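Mon 27 June
Crockery project notebook, Adeel writing (Talha, please add your bits at the end, and in pen this time!)

Back on the dish-in-the-stand task. For anyone reading this who missed last week: the arm has to pick up a dish by its rim, turn it upright and put it in the black wire stand, and we want a policy that can do it without one of us hovering over the stop button. It counts for the September demo at Bekbridge, so it would be nice if it worked by then.

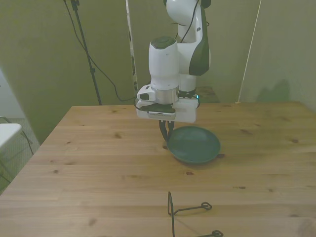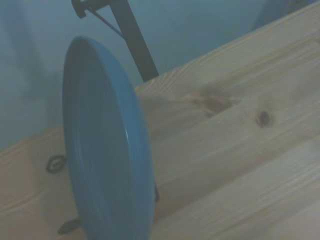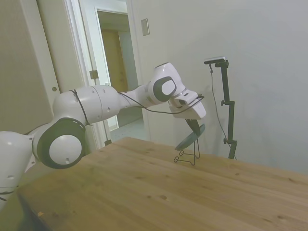
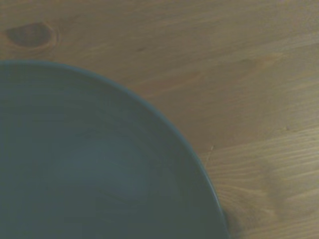

Wrist view on this last one, looking down into the bowl.

Right, so the rim grasp. Meenakshi's theory is that we've been teaching it badly, and I think she's got a point. When I drive the arm I come in over the rim, stop, have a little think, shuffle sideways and then go down. Alun just goes down. So the training set has two quite different styles in it and the policy seems to have learnt my dithering (sorry everyone). I went through the log tonight and we have 919 episodes tagged as clean, out of 2,351 recorded in total, and an awful lot of the clean ones are mine.

Plan is to train twice, once on everything clean and once with the long pauses trimmed out. Shengli has a script for the trimming that he wrote for the Cheema coursework. It looks at joint speeds and drops any stretch where nothing moves for more than 200 ms. I tried it on a handful of episodes and it ate the bit where the gripper closes, as the arm is standing still then too. Easy enough to fix, we just need to check the gripper value as well. Shengli says he'll push the change before he goes home.

Other stuff, in no order:

The wire stand wanders. If the dish touches it on the way in, the stand slides and then the rest of the episode is rubbish. Talha wants to stick it down. I'd sooner leave it free, as the Bekbridge rules say fixtures can't be fastened, but I'd be happy with putty while we're debugging. Not settled, we had a bit of a row about it over crisps.

Rim approach height is still a magic number in the config. Whoever changed it to 2 cm, please write down why! I put it back to the old value and then changed my mind and left yours in.

The Jenano viewer drops the wrist stream if you open it before the side one. Open side first, then wrist. I lost half an hour to this and I'd like my half hour back.

Asked Dr Prondale's old group, sorry, the Prondale group (there is no Dr Prondale, Alun has been winding me up since Easter) whether we could borrow their grasp labels. They're keen, but their dishes are all lying flat, so we'd only get the first half of the task out of them. Still worth having I reckon.

To do: fixed trimming script, both training runs queued overnight, Meenakshi to drive a batch of new episodes in Alun's style, me to keep my hands off the controller.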